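Learning Center > Young Scientists > Robots > Practice Worlds

How Does a Robot Learn to Pick Things Up?

At the Sondell Institute, robots begin their lessons inside a computer. Researchers build a practice world, called a simulation, and fill it with everyday objects. A robot that makes a mistake there breaks nothing.

In one study, the robot was given 200 practice tries. In 100 of them, the counter always looked the same. In the other 100, its color and pattern changed each time. The team then tested which kind of practice helped more. Changing the background taught the robot to pay attention to the object it had to lift.
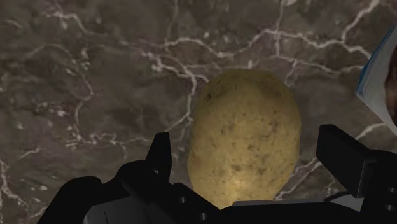
A simulated potato between the 2 fingers of a robot gripper, with veined brown marble behind it.

Words to know: A gripper is a robot's hand.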